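夹爪零点漂移，折腾了一下午

先记下来，不然下个月又忘。

周四中午吃完饭回来，右臂开始抓偏。不是每次都偏，隔三差五来一下，盘子夹起来是歪的，往架子上放的时候边沿磕铁丝，叮一声。听到第三声我就把任务停了。

这台摆盘子的工位是五月搭起来的，桌子是实木拼板，两条臂，夹爪的手指自己打印，黑色的，内侧带斜纹。控制盒用的Conell，夹爪里的舵机是Ellitz的小号，腕部相机线是从Kukico买的，这根线后面还要骂它。

一开始怀疑相机标定。因为上周动过腕部支架，拧紧以后没有重新标。于是先跑标定，跑了一遍，误差还行，比上次还小一点。那就不是它。白跑，45分钟没了。

然后看舵机读数。让夹爪全闭，正常读数应该停在一个固定值附近，我本子上五月写的是376。现在闭合一次一个数，有时候差一点，有时候差33。差33是什么概念，两根手指已经贴死了，软件还以为中间有条缝，继续往里使劲。然后舵机发烫，然后保护，然后松一下，盘子就歪了。

好，找到方向了。零点在漂。

零点漂无非几种：舵盘螺丝松，手指根部螺丝松，齿轮崩牙，或者固件上电的时候读错圈数。按麻烦程度从小到大来。

先断电。断电之前把臂放到一个不会砸下来的姿势，我习惯放低，搭在软垫上再关。别问为什么强调，上次就砸过。

手指根部的螺丝，左边那根紧的，右边那根，螺丝刀一搭就转了小半圈。果然。打印件这东西吃不住反复受力，螺丝孔会慢慢松，拧紧了过几周又松。之前没打螺纹胶，因为怕胶把塑料弄裂，有的胶确实会。这次换成带铜嵌件的新手指，烙铁压进去，螺丝咬的是铜，胶也可以放心点一点点在铜上，别流到塑料上就行。

压铜嵌件的时候烙铁温度不要太高，慢慢往下送，歪了趁热扶正。我第一个压歪了，废了一根手指，重新打。打印的时间正好用来收拾线。

新手指装上去，闭合几次对一下，两边齿要咬得上，不能一高一低。然后螺丝再走一遍。

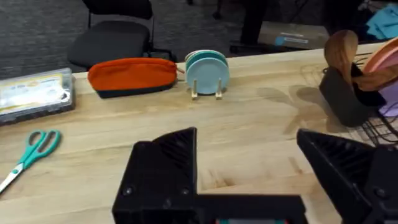 Đoàn在上一篇底下留言说：铜嵌件治标，你那个夹持力设得太高了，盘子又不重，把电流上限砍掉三分之一，螺丝自己就不松了。另外零点别靠手推到底，每次推的劲不一样，写个小脚本低电流慢慢闭，顶住了再记数，比人手准。

说得对，两条都照做了。电流上限我原来是抓别的东西的时候调高的，后来改抓盘子一直忘了调回来，就这么用了好久。砍下来以后先试空抓，再试拿盘子，薄的厚的都试，没掉。再往下砍一点就开始打滑了，所以停在这里，值写进配置文件，旁边加了注释，免得下次又手痒去改。

脚本也写了，很短：上电，张开，低电流慢闭，电流升到阈值就停，等2秒，记数，再张开，重复几遍取中间那个。不取平均，平均会被坏的那次带跑。记下来的数跟本子上的比，差得多就报警不让启动。以后开机先跑它，也就喝口水的功夫。

写脚本的时候踩了个坑，这里记一下。Conell的盒子上电以后要等一会儿读数才稳，刚上电马上读，拿到的是上一次断电前的缓存值，看起来特别漂亮，每次都一模一样，我还高兴了一会。后来断电的时候把夹爪掰开再上电，读出来还是闭合的数，才反应过来被骗了。现在脚本里先丢掉前面几个读数再开始记。

还有线。腕部那根Kukico的线，外皮偏硬，手腕转到底的时候会绷住，绷住了就拽支架，支架一拽相机画面就跟着动一点点。以前标定老是不准，我现在怀疑有一半是它的锅。重新走了线，从小臂外侧绕，留一个松弧，扎带不要勒死，能用手指拨动的程度。手腕左右转到头各来几次，看着线走，不刮不绷才算完。这根线早晚要换，先凑合用。

弄完几乎六点了，跑一轮放盘子看看。先不上速度，慢速，每一步我按确认再走，手放在急停边上。

下降的高度也顺手改了。原来是照着老手指的长度写死的，新手指比老的长一点点，不改的话指尖会先碰到架子底。改完先让它停在架子上方，拿尺子比一下，再放下去。这个数本来就不该写死在代码里，应该从手指的参数里读，懒，先记在待办里。
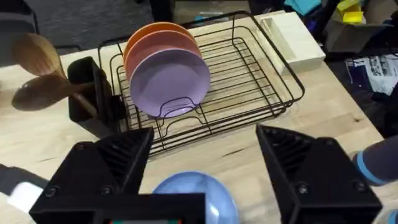 慢速没问题以后切回正常速度，连着跑到下班，零点读数就在那一两个数里晃，没再往外跑。舵机外壳摸着温的，不烫手了。叮的声音也没有了，耳朵清净。

不过高兴早了一点，左臂我还没动。左臂的手指是同一批打的，螺丝孔应该也差不多松了，只是还没到出问题的时候。下周找个上午一起换掉，铜嵌件多压几个备着，放小盒子里，手指也多打一对。

给自己的维护清单改成这样，贴墙上：

每天开机，跑零点脚本，数不对就别开始。
每周，手指根部螺丝摸一遍，拧不动就好，别使劲加。
每周，看腕部线有没有磨白的地方。
动过支架，必须重新标定，别偷懒。
换手指，改下降高度，改完先慢速。
断电前，臂放低。

还有两件事没弄明白。一个是舵机刚开机那几分钟，读数比热了以后要小一点点，每次都是，方向也一样。猜是塑料件热了会软一点，也可能是齿轮间隙，没时间细查了，先让它空跑一会儿热身再记零点。另一个是Ellitz舵机的温度读数，跟我手摸的感觉对不上，软件里显示的偏低。保护阈值是按这个读数来的，如果真的偏低那保护就来得晚，不太放心。下周拿个热电偶贴上去对一下，有结果再更。

先写到这，饭还没吃。脚本整理完放上来，现在变量名起得太乱了，不好意思见人。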